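Gasness Self-Serve Ad Planner: a review after 3 campaigns

I handle the advertising for Bruno, a small chain of shoe repair shops, and last March we moved our local buying onto Gasness. It is a web tool for booking ad space on bus shelters, in supermarket lobbies and on the screens at gas pumps. Before that we used an agency and paid its markup on everything. I have now run 3 campaigns through it, so this covers normal use and not only the free trial.

Setup was quick. You enter your business address, draw the area you want on a map and set a budget. The planner then lists the available sites with the price per week and the dates that are still open. You can sort by price or by distance. I would have liked a way to sort by the direction traffic is moving, which matters a lot for shelters, but that information is only on the individual site pages and you have to open them one by one.

Artwork upload is the weakest part. The planner takes PDF and PNG files and checks them for size, but it does not check the bleed. Our first poster was turned down 2 times by the print partner, Nautiyal, for margins that the upload page had passed. Each rejection cost us a working day. The templates you can download are correct, so use those from the start. 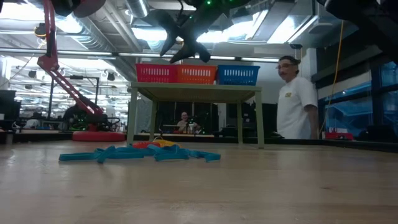

Pricing is clear. The weekly rate includes printing and posting, and the total on the checkout page matched the invoice every time. Our second campaign used 58 sites over 6 weeks. The agency had quoted us more for fewer shelters. There is a fee for changing the artwork in the middle of a run, and it is shown before you confirm.

Reporting is basic. You get a posting photo for each site and an estimate of weekly views. The estimates are the same figures shown at booking, so they tell you nothing new. We put a separate phone number on the posters and counted calls ourselves. Gas pump screens brought in the fewest, and we dropped them from the third campaign.

Support is by email. Yao-tsung Tang answered most of my messages, usually the same afternoon, and got us a credit for a shelter that was posted late.

I also tried Ekau, which has more sites downtown but asks for a longer minimum booking. For a business with shops in the suburbs, Gasness has the better coverage. We have booked again for the fall, shelters and supermarkets only.

Rating: 4 out of 5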